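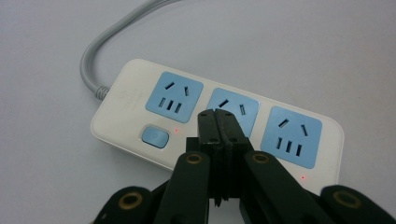
A petition with 136 signatures is sitting in a drawer at the Povel district office. It asks for one thing: that the council publish the draft of the new public assembly rules before voting on them. Under the standing orders, any petition with more than a hundred names must be read out at the next open meeting. There have been 2 open meetings since it was handed in, and it was read at neither.

The clerk's explanation is that some of the signatures were collected online and the standing orders were written for paper. I have read the orders. They say "signed by residents". They don't mention paper, ink or screens. If the council wants a rule against online signatures it can propose one, argue for it in public and vote on it. Until then it should follow the rule it has.

I don't think the assembly rules are a plot. Much of what has leaked out is dull, and parts of it are sensible. Marches through Utier do block the ambulance route, and asking organisers to agree a different street is fair. But one clause would let the district refuse a gathering if it is "likely to cause inconvenience", and every gathering worth holding causes some inconvenience to somebody. A queue outside a bakery does. With wording that loose, the decision depends on who is in the office that morning.

Mahfuz Weerasinghe, who drafted the petition, has been called a troublemaker in the letters page of this site. He taught civics at Prilto secondary school for most of his working life, and what he is asking for was in the textbook he taught from. People should be able to see a law before it binds them. You can dislike his politics, and I disagree with him on plenty, including the water charges, and still want his petition read.

Councillor Hettiarachchi told the March meeting that residents "will have every opportunity to comment once the rules are in force". By then a comment is only a complaint. Changing a rule after it has passed needs a two-thirds vote, while changing a draft needs a simple majority and an afternoon.

Some readers will say this is a small matter in a small district, and that courts and parliaments are where rights are defended. Courts are slow and cost money. Most of us will never stand in front of a judge over the right to meet in a square, but plenty of us will ask a district office for a permit.

The council meets again at seven in the evening in the hall behind the library. The petition should be the first item. It takes 3 minutes to read aloud, and I have timed it.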